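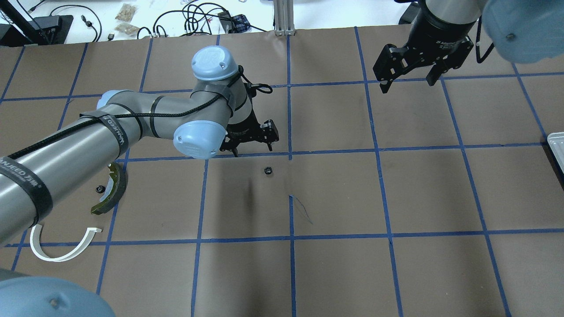

Can a robot clear a workbench yet?

June 20, 2022

Every few months I go back to the same question, and it's a small one. When will a machine be able to tidy up after a repair job? I don't mean build a car. I mean pick the little parts off the bench, put each one where it goes, and leave the surface ready for the next person. Anyone who has worked a shop floor knows how much of the day disappears into that, and anyone with a kitchen drawer full of screws knows it too.

So I was thrilled to get an afternoon at Ternby, where a small team has been working on exactly this with two-armed setups. The bench is covered in brown paper and marked off into squares with blue painter's tape, and on it go the sort of bits you'd find at the end of any job: small black rings, a curved piece that looks like a brake shoe, a white plastic strip bent like a hook. Two arms, each with a two-finger gripper. That's the whole kit, more or less, and I could have watched it until they locked the doors.

The rings are the fun part. You or I would pinch one up without looking. For a gripper with two stiff fingers it's a real test - come down a hair too high and the fingers close on air, a hair too low and they push into the table. When I visited, the arms made 40 tries at the rings and got 31 of them into the tray. The misses were mostly near misses, where the ring skidded away and the arm had to go looking for it again. It did go looking, though! A year ago the version I saw simply carried on to the tray with nothing in its fingers and opened them very politely over the edge.

Curved parts are harder in a different way. A brake shoe has one sensible place to hold it and several bad ones, and if you choose badly it swings around and lands wrong side up. The team told me they spent most of May on this one problem. The arms now turn the part first if they don't like how it's lying, and seeing that little pause and nudge made me grin. It's what I do with a stubborn jar lid.

The plastic strip I'd have guessed was easy. It bends, and bending things are still trouble. Squeeze it and it changes shape, and whatever plan the machine had is now a plan for a different object. Laundry is the same problem on a much bigger scale, and I'd say folding a fitted sheet is a good long way off.

How does the system learn any of this? Mostly by being shown. People steer the arms through the job over and over, and the software works from those recordings. Ternby had 2549 of them for bench clearing when I asked, each one a single run from messy to clear. They share some with Luvside, a group that works on dishes and table setting, and there's been a nice surprise there: practice with spoons seems to help with brackets. I don't want to make too much of that from one chat over coffee, but I'd love it to hold up.

What about speed? Slow. Clearing nine parts took the arms longer than it took me to eat a sandwich, and I wasn't rushing the sandwich. A person would be done before the first ring hit the tray. For a shop that needs the bench back in two minutes, it's no use at all today. For a shop that closes at six and opens at seven the next morning, slow might be perfectly fine, and that's the use I keep coming back to. Let it work through the night.

I put the bigger question to everyone I met - would you have one at home? Most said no, for now. The marked-off bench is a friendly place: flat, well lit, with plenty of space between parts. My garage has a coffee can of mixed washers in it and a cat who sleeps on the vise. Give me a machine that can sort that can, though, and I'll clear the shelf for it myself.

Next stop is Niven, where they're trying a single arm on wheels for picking up toys off a carpet. After that I'm hoping to get over to Wallance for a look at their parts sorting line. If you run a small shop and there's one chore you'd hand over tomorrow, write and tell me which. I'm keeping a list, and sweeping is well in front.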